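Packaging & Materials, Block 2 – handout for session 4
Thin plastic films: what they are, why they crease, how to test them at home

Notes only, not a replacement for the reading. Bring a ruler and a soft pencil on Tuesday.

1. Where we got to last time

Polymers = long chains. Polyethylene the simplest, just carbon and hydrogen, over and over. Two kinds you need for this block:

LDPE – low density. Branched chains, don't pack neatly. Soft, stretchy, quite clear.
HDPE – high density. Straighter chains, pack tight. Stiffer, crinkly noise, more milky.

Rule of thumb: if it rustles it's probably HDPE. If it's quiet and stretches before it tears, LDPE. Not foolproof, plenty of blends about. Polypropylene rustles too and can be very clear, so don't go on sound alone.

2. How film gets made

Blown film. Pellets melted, pushed out through a ring-shaped die, air blown in so you get a tall bubble. Bubble cools on the way up, gets flattened by rollers at the top, wound up. Thickness depends on how fast you pull and how much you blow.

Cast film. Melt comes out of a flat slot onto a chilled roller. Cools faster so smaller crystals, so clearer. Edges get trimmed and usually go back in the hopper.

Either way the film has a direction. MD (machine direction, along the roll) and TD (transverse, across it). Chains get pulled along MD. That's why some bags tear dead straight one way and go all over the place the other. Learn these abbreviations, they come up in the test.

3. Closures

Heat seal – two layers melted together, permanent, strength depends on temperature, pressure and time (dwell). Press-to-close – a rib on one side, a groove on the other, both extruded, rib snaps into groove. The profile is often coloured so the user can find it. Opening force should be lower from outside than from inside, otherwise contents push it open. This is done by making the hook on the rib uneven. Sketch it in the margin, you will be asked to.

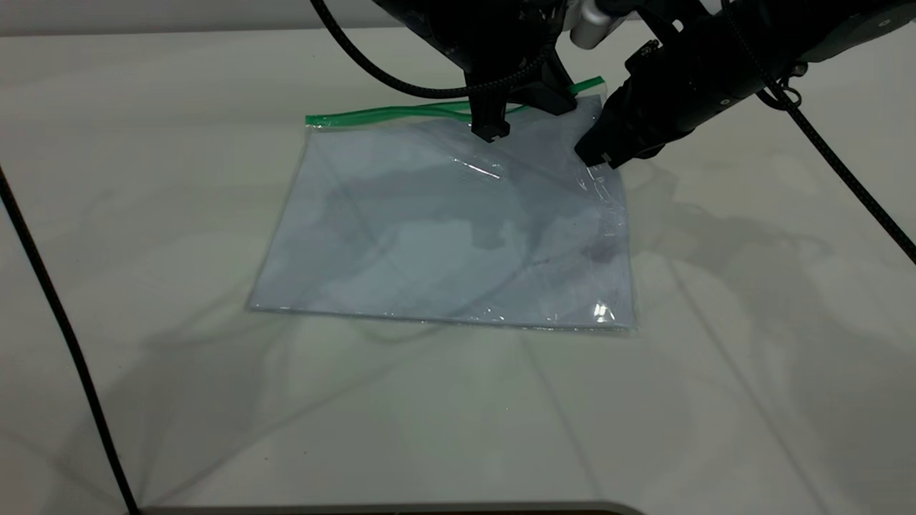 Yesenia Aguirre asked whether the coloured track can be recycled with the rest of the bag. Her point was that if the pigment goes in at the extruder then surely it's the same plastic, so why do the sorting leaflets treat it differently. Fair question. Same base polymer usually, yes. But pigment doesn't come out again, so a coloured batch stays coloured and is worth less. Sliders are another matter, those can be a different polymer altogether. She also wanted to know if a closure wears out. It does, the hook rounds off. We'll look at the graph on Tuesday.

4. Gauge and strength

Film thickness in micrometres (µm). Worked example, Sillatine freezer film, invoice spec 100 µm total, so two layers of 50. Careful with this!! Suppliers quote single wall or double wall and dont always say which. Half of the wrong answers last year came from that.

Second example, the Volten liner. Strip 19 mm wide, 5 N to stretch to the mark. Work out force per mm of width, then repeat for the TD strip, figures on the board. Show working. Units please.

Dart drop test – weighted dart falls on a clamped film, you find the weight at which half the samples fail. Tapia grade passed at 165 g. Doesn't tell you anything about tearing once a hole has started, different test for that (Elmendorf, see reading).

5. Creases, folds, haze

Film bends easily but doesn't like stretching. Crumple it and nearly all the strain ends up in the ridges and the points where ridges meet. Flat bits in between hardly strained at all. Smooth it out afterwards and the ridges stay as lines – the chains there have slipped past each other and won't go back.

Stress whitening – white line at a sharp fold. Tiny voids open up and scatter light. More in HDPE and PP, less in LDPE.

Haze is not the same as gloss. Haze = light scattered on the way through. Gloss = light bounced off the surface like a mirror. A film can be hazy and glossy at once. Also haze adds up with layers, so a bunched film looks milkier than a single sheet of the same stuff.
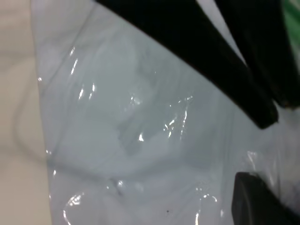
Yesenia Aguirre

6. Home task

Cut two strips from any clean bag, same width, one along the long side and one across. Mark a short line on each. Pull slowly. Write down which stretched further before necking (going thin in the middle) and which tore. Guess MD and TD from that, then check with the tear test.

Then fold a scrap hard with your thumbnail. Whitening or not? Unfold, hold over print, can you still read through the crease?

Reading: Sosgate booklet, the chapter on sealing and the first half of the one on optical properites. Skip the bit on metallised film, we do that in October.

Hand in on paper, name at the top, strips taped to the back.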